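Altport Ground Loop Heat Pump, Model 2
Sold and installed by Vincze Home Heating
Posted by Andor Vincze, January 17, 2018

I get asked about this unit more than anything else we carry, so I finally sat down and wrote it all out. Grab a coffee!
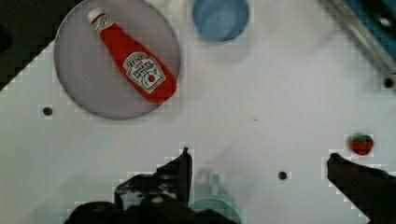
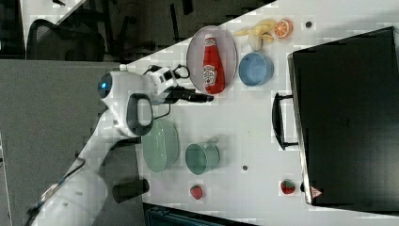 Ketchup on the table in both.

4 min read

The Altport is a heat pump for a regular family house. It pulls warmth out of your yard in winter and puts warmth back into it in summer, using a loop of plastic pipe buried out there with water and antifreeze going around in it. The ground a few feet down doesn't swing up and down the way the air does, so the pump has an easier job than one of those outdoor boxes that has to find heat in freezing wind. I've had one in my own basement for a good while now (my wife picked the spot, next to the freezer) and I still go down and look at the readings more than I need to.

What you get

The indoor cabinet, the loop pump, a wall thermostat, the hose kit and the buffer tank. The tank is made by Flendent and it's the one part I'd never let anybody talk me out of. Without it the compressor kicks on and off all day long, and that wears it out early. You'll also get the drain pan, which used to be extra.

The pipe for the loop is priced separately. I can't give you one number for that until I've seen your yard, sorry!

Trench or well?

Two ways to do the loop. If you have a decent-sized yard, we dig trenches and lay the pipe flat. It makes a big mess and the grass takes a season to come back, but it's the cheaper way by a long shot. If your lot is tight, we bring in a drill rig and go straight down. Kornél Sipos runs our drilling side and he'll come out and look at your property before I quote you anything. He's picky about where the rig can stand -- soft ground, overhead wires, septic lines, all of that -- so please find your septic drawing before he gets there.

A yard with a lot of clay is good news, by the way. Damp clay hands over heat nicely. Dry sand doesn't, and with sand we usually end up adding pipe.

How loud is it?

Quieter than my old furnace. There's a low hum when it starts and then you mostly hear the fan in the ducts. We put it on a rubber mat, and if the basement is under a bedroom I like to add the Skalletti sound jacket, a padded cover that zips around the compressor. It's an add-on, and I'd skip it if your cabinet is going in a garage.

Will it work with my radiators?

Maybe. This is where I lose some sales, but I'd like you to hear it from me now. The Altport makes warm water, and old cast iron radiators were often sized for very hot water. If you've put in new windows and insulation since the house was built, the radiators may be bigger than you need these days and then everything works out fine. Floor heat is the best match. Forced air is fine too, with the coil kit.

Hot water for the kitchen and showers

There's a small side circuit that preheats your tap water whenever the compressor is running. It won't replace your water heater. In August, when the cooling is on, it does very well, and I barely pay anything for showers that month.

Upkeep

Change the air filter if you have ducts. Once a year I come by, check the loop pressure, clean the strainer and look over the wiring. The first 2 visits are included in the price. The loop itself has no moving parts in the ground and I don't expect to dig one up again.

Quick specs

Cabinet: floor standing, front service door
Loop: closed, water and antifreeze
Uses: heating, cooling, hot water preheat
Ducts or floor heat: either one
Shortest wall clearance, sides: 19 inches
Deposit to hold an install date: $1000

The deposit comes off your final bill. If Kornél looks at the lot and says we can't do it, you get all of it back.

Drilling dates fill up before the trench dates do, so call early if you think you're a well job. Leave a message with your street address and what you heat with now (oil, propane, electric, whatever it is) and I'll call you back in the evening, usually after supper.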